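How I Soap a Pine Tabletop (and Keep It Pale)

I've had pine tables my whole adult life and ruined at least one of them with varnish. It went orange over a single summer, and I had to look at it every morning with my coffee until I gave in and sanded the thing back. These days I use plain soap. It's cheap, it hardly smells, you can do it in your kitchen with the windows shut, and if you mess up a patch you just do that patch again!

The table I do most often is a Karby, the 57-inch one, solid pine with no finish on it when it left the store. If yours has lacquer or varnish on it already, soap won't get into the wood at all and you'll need to sand down to bare wood first.

What you need

Soap flakes, the real kind with no dye or perfume (I buy the Stondia ones in the big bag)
A bucket and a whisk you don't care about
Two cotton rags – old T-shirts are perfect
Fine sandpaper and a block
Hot water

Mixing the soap

Put 200 grams of flakes in the bucket and pour in 2 quarts of hot water, a bit at a time, whisking as you go. It looks like a lumpy disaster at first. Keep whisking, then walk away and let it cool, and when you come back it should be something like loose pudding. I usually mix it after dinner and leave it on the back step overnight with a plate on top.

If it sets up too stiff, add a splash more hot water. Too runny is fine, you'll just need another coat.

Getting the top ready

Wipe off crumbs and sticky spots with a damp rag and let the table dry. Then sand lightly, always going the same way as the grain. Pine is soft, and if you go across it you'll leave scratches that jump out the minute the light comes in sideways. Don't try to get rid of every little dent and speck. I used to chase them all, and I ended up with a dip in the middle of the table that peas rolled into.

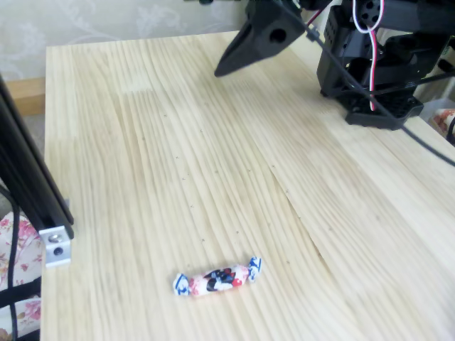

One reader wrote to say that soap had made her pine go fuzzy, like a peach, and she wanted to know if she should give up and buy a can of oil. Please don't give up! Water makes the soft parts of the grain stand up, and every bare pine top does it on the first coat. You knock the fuzz off between coats and by the last one it's hardly there. She tried again with a lighter hand on the water and wrote back that it felt like the inside of a nice drawer, and I've been borrowing that ever since.

Putting it on

Scoop up some soap with a rag and rub it in, working in long strokes with the grain. Do the whole top in one go, edges too. If you stop halfway for a phone call you'll get a line where you left off (I have one, it's under the fruit bowl).

Leave it for a few minutes, then wipe off whatever is still sitting on the surface with the second rag, wrung out well. Let it dry completely. In my kitchen in June that's an afternoon, and in winter I leave it till the next morning.

Once it's dry, go over it with your finest paper, hardly pressing, and wipe off the dust. Then do it all again. I do 3 coats on a new table, and one coat whenever it starts looking thirsty.

Don't forget the underside. One quick coat is plenty, and it helps keep the boards from cupping. 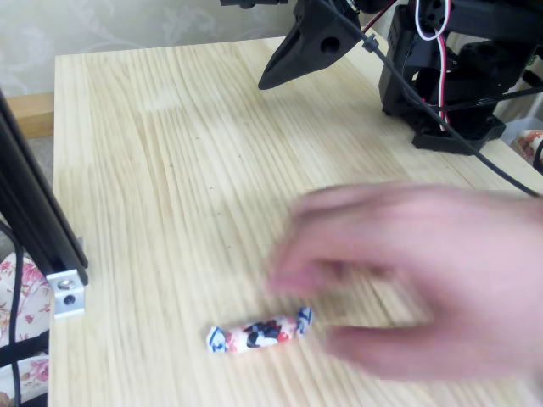
Living with it

Soaped pine isn't waterproof. Spills are fine if you get to them quickly, but a wet glass left overnight will leave a ring, and red wine is red wine. For rings, I rub in a little soap, leave it ten minutes and wipe. If that doesn't shift it, a bit of sanding and a fresh dab will.

For everyday cleaning, stir a spoonful of your leftover soap into warm water and use that. Skip the spray cleaners – they strip the soap out and you'll be starting over before you know it.

Keep hot pans off it. I bought a stack of cork mats from the Meesuk range and leave them within grabbing distance of the stove, and even so there's a brown half-moon by my chair that I've stopped trying to sand out.

Contact | Copyright Anik Home Notes | Back to top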